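Irnevness – Project Minutes
Character Art and Bestiary Working Session, February

Chair: Aishwarya Palaniappan
Present: concept art, modeling, animation, level design, UI, QA
Apologies: audio
Minutes of previous session: accepted with one correction. Under item 3, "palette freeze" should read "palette review". The palettes are not frozen.

1. Actions carried over

1.1 The naming convention for enemy sprite sheets was circulated and is in use. Old sheets keep their old names until they are next edited. No bulk rename will be run.

1.2 The turnaround for the Drumen foot soldier was delivered with front, side and rear views. The three-quarter view is outstanding. Modeling has started without it and will accept changes to the shoulder plates only.

1.3 The ladder grab offset bug remains open. QA reproduced it on the swamp stage with the player facing left. Animation believes the hand anchor is mirrored one pixel too far. Fix to go in the next build.

2. Fakance – silhouette and hit area

2.1 Concept art presented revision 5 of Fakance, the second stage guardian. The antlers have been shortened and the tail now ends in a single hook. The forked tail in revision 4 read as a second weapon, and playtesters jumped over it when it carried no hit area.

2.2 Level design asked whether the wingspan still fits the arena with both side platforms raised. It fits at rest. In the dive pose the left wingtip passes behind the platform. Agreed that the overlap is acceptable provided the wing is drawn behind the platform and takes no damage there.

2.3 The hit area will follow the head and upper chest only. Animation to supply a hit area overlay for each of the dive frames. The meeting did not agree on whether the neck should count. Current behavior (it counts) stands until the next playtest.

2.4 The color of the eyes was raised again. Left as amber.

3. Xiao – costume variants

3.1 The player character Xiao currently has 4 costumes planned. Two are palette swaps. The other two change the outline, which affects every frame on the sheet.

3.2 Animation reported that Xiao's base sheet stands at 178 frames. Each outline change means a redraw of most of these, with the swim and climb sets as the exceptions, where the coat is hidden or tied back.

3.3 Options discussed:
– Keep both outline costumes and drop the alternate victory poses.
– Keep one outline costume and convert the other to a palette swap.
– Ship with the palette swaps and add the outline costumes in a later update.

3.4 The second option was adopted. The traveling coat keeps its own outline. The festival costume becomes a palette swap with a changed hair ornament, the ornament being a separate overlay sprite that already follows the head anchor.

3.5 UI noted that the costume menu was laid out for previews of different widths. With the festival costume now matching the base outline, the preview cells can be made equal. UI to adjust and to check that the longer costume names still fit on one line in German.

4. Sprite memory

4.1 The texture atlas for the first stage is within budget. The second stage is over by one page, almost all of it from the Fakance wing frames.

4.2 Trimming transparent borders has been done. Rotating sprites inside the atlas was tried and reverted, as the outline shader reads the wrong neighbor pixels on rotated entries. A fix to the shader is possible but was judged to be more work than cutting frames.

4.3 Animation proposed removing every second in-between from the wing recovery. A test was shown at game speed. The difference was visible to animation and to one person from QA. Accepted for the next build, with the removed frames kept in the archive folder and not deleted.

5. Bestiary – in-game text and numbering

5.1 The bestiary entries will be numbered in order of first encounter on the main route. Optional enemies take the numbers after the last main route entry. Level design pointed out that two optional enemies can be met before the first guardian. They will still be numbered at the end.

5.2 Entry text is limited to four lines. The Drumen entries currently run to six. The history of the Drumen clans moves to the library room, where there is no line limit.

5.3 The internal ID for the Drumen captain was confirmed as 1412. The duplicate ID held by an unused lantern enemy has been released. Anyone with a local build from before the change needs to clear the cache folder or the captain will load with the lantern's drop table.

5.4 Size comparison. The bestiary will include a chart with Xiao standing beside each guardian. Concept art had assumed a common ground line. This fails for the fourth guardian, which never touches the ground in play. Proposal: place it at its lowest hover height and draw a short shadow on the line.

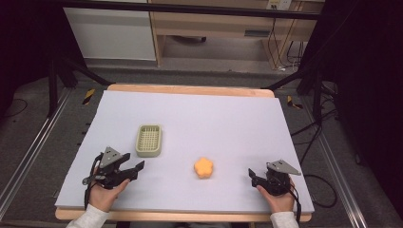
Aishwarya Palaniappan replied that the shadow would suggest a fixed height, and the guardian's hover height changes between phases. She preferred a dotted line at the upper and lower limits, with the figure drawn at the lower one. She also asked that the chart use in-game sprite scale throughout, as the concept sheets had drifted and the Drumen captain was a full head taller on paper than on screen.

5.5 The dotted line version was agreed. In-game scale was agreed without discussion. Concept art will redraw the captain's sheet to match and mark the old one as superseded.

6. Any other business

6.1 Two different greens are in use for the poison status effect, one in the icon and one in the particle. The icon green is to be used for both.

6.2 The title screen still shows the old logo on builds made with the demo flag. Known, low priority.

6.3 Export from the drawing tool has been dropping layer names with a slash in them. Use an underscore until further notice.

7. Actions

Concept art – captain sheet at in-game scale; size chart draft with dotted limits; foot soldier three-quarter view.
Animation – hit area overlay for Fakance dive frames; ladder anchor fix; reduced wing recovery into the next build.
Level design – check platform draw order in the Fakance arena; send the list of optional enemies to UI.
UI – equal preview cells in the costume menu; German name check; bestiary line limit enforced in the editor.
QA – retest the ladder on the swamp stage, both facings; confirm the captain's drops on a clean cache.

Next session: 10:30 a.m., same room. The neck hit area on Fakance is carried over as the first item.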